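4. Arquitectura de software y ejecución bimanual

4.1. Visión general

El sistema se divide en tres procesos: percepción, planificador de tareas y control de bajo nivel. Se comunican por memoria compartida, no por red, porque las primeras pruebas con paso de mensajes daban picos de latencia que el controlador no toleraba. El planificador (Wurkus en adelante) no ve imágenes, sólo un estado simbólico con poses e incertidumbres. Decisión discutible, la retomamos en 4.5.

Control a 50 Hz para los dos brazos. Un único reloj. Cada brazo tiene su propia cola de consignas, pero la cola no se consume si la del otro está vacía y la primitiva activa está marcada como acoplada. Suena trivial. Llevó bastante tiempo dejarlo bien, sobre todo el caso en que un brazo aborta y el otro ya ha cerrado la pinza.

4.2. Primitivas

La biblioteca, Leite, contiene 18 primitivas. La mayoría son de un solo brazo (aproximar, cerrar, retirar, depositar) y el resto exige los dos. Cada una declara precondiciones, una condición de término y una rutina de recuperación. Si no hay rutina de recuperación la primitiva no se carga, el compilador la rechaza. Esta regla la propuso Kjell Haugen y al principio nos pareció excesiva; ahora no la quitaríamos.

Para la tarea de la bolsa usamos sobre todo tres: pinzar borde, tensar y mantener abierta. "Tensar" es la única con control de fuerza estimada a partir de corriente de motor. Las otras dos van en posición pura con límites de par. Para el producto suelto, una toma lateral con los dos dedos, orientada según el eje mayor de la nube de puntos segmentada. Con piezas con hojas el eje mayor se va hacia el follaje y hay que recortarlo antes (filtro de color, sin aprendizaje, bastante bruto pero rapido).

4.3. Percepción

Dos fuentes: cámara fija sobre la celda y cámaras de muñeca. La fija da la pose gruesa de la bolsa y del cesto, y las de muñeca corrigen en los últimos centímetros. El plástico transparente es el problema principal. La profundidad no sirve, devuelve la superficie del contenido o la del mantel según el ángulo. Lo que sí se detecta de forma estable es la tira azul del cierre, así que toda la estimación de la bolsa se ancla ahí: una polilínea en 3D con los extremos como puntos de agarre candidatos.

En el cesto pasa otra cosa. Las ranuras dejan ver el estampado del forro o del mantel y el segmentador lo toma por hojas. Entrenamos con recortes de fondo y bajó mucho el número de falsos positivos, no a cero. La Figura 3 reúne vistas de muñeca y de cámara fija.
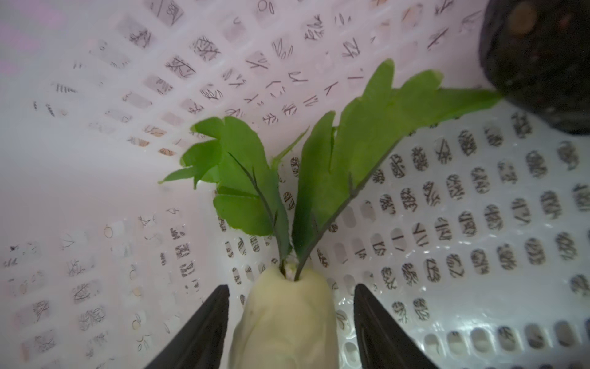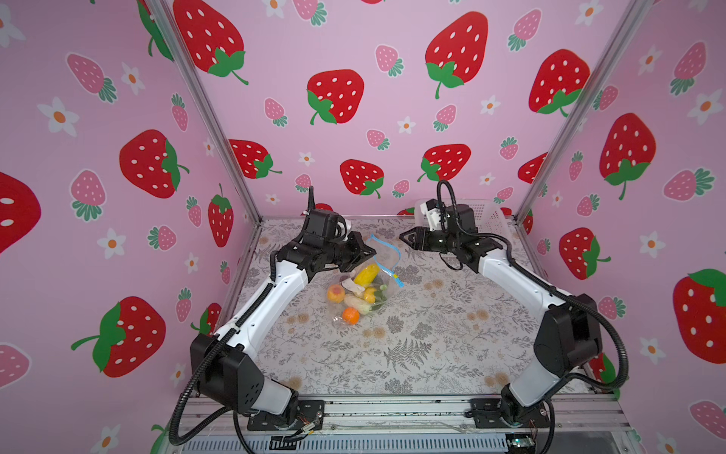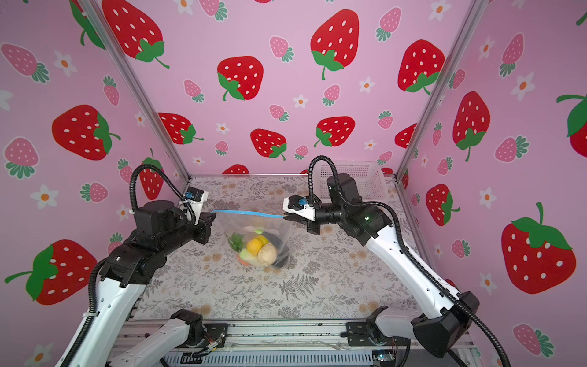 Figura 3. Arriba, vista de muñeca: hortaliza de raíz con hojas entre los dos dedos de la pinza, sobre cesto blanco perforado. Centro, cámara fija: pinzas a ambos lados de la bolsa de cierre azul. Abajo, cámara fija: los dos brazos sujetan las esquinas superiores y mantienen la boca abierta.

4.4. Sincronización y recuperación

El modo acoplado define un marco virtual en el punto medio entre las dos pinzas. El planificador manda trayectorias de ese marco y una separación escalar; la cinemática inversa de cada brazo se resuelve por separado y después se comprueba el error relativo. Si supera 3 mm durante más de 2 ciclos seguidos, se congela la consigna y se relaja la separación. No se abre ninguna pinza. Abrir una sola con la bolsa cargada es lo peor que se puede hacer, el contenido se va todo al lado suelto.

Fallos que tratamos de forma explícita:

Pinza cerrada sin borde. Se detecta por apertura final. Se repite la aproximación desde la cámara de muñeca, con un desplazamiento pequeño hacia abajo.

Borde doble. Los dedos toman las dos láminas y la boca no abre. Difícil de ver desde fuera, la corriente al tensar sube antes de lo esperado. Umbral ajustado a mano, ver limitaciones.

Deslizamiento en una esquina. El extremo de la polilínea se separa de la pose de la pinza. Se para el marco virtual y se vuelve a pinzar con el brazo afectado mientras el otro sostiene.

Pérdida de la tira en imagen. Normalmente oclusión por el propio brazo. Se mantiene la última estimación con incertidumbre creciente y, pasado el plazo, retirada lenta de los dos brazos por el camino de entrada.

Los registros se guardan completos (consignas, corrientes, imagenes) y se reproducen en Tesden, nuestro visor, con los dos brazos alineados sobre el mismo eje temporal. Sin esto no habríamos encontrado el error de la cola vacía de 4.1: en la gráfica de cada brazo por separado todo parecía correcto.

4.5. Limitaciones

El estado simbólico pierde información útil. Si una pieza está apoyada contra la lámina, el planificador no lo sabe y tensa igual. Una representación intermedia, por ejemplo un mapa de ocupación grueso del interior de la bolsa, seguramente bastaría. Pendiente.

El anclaje a la tira de color no generaliza a bolsas sin ella. Probamos en junio con un detector de bordes especulares y los resultados no justifican incluirlo todavía. Los umbrales de corriente son propios de estos motores y hay que recalibrar al cambiar de pinza; el script de calibración está en el repositorio Pallham, junto con los ficheros de configuración de la celda. Falta documentar el formato de las recuperaciones, que cambió entre versiones y rompe la carga de registros antiguos.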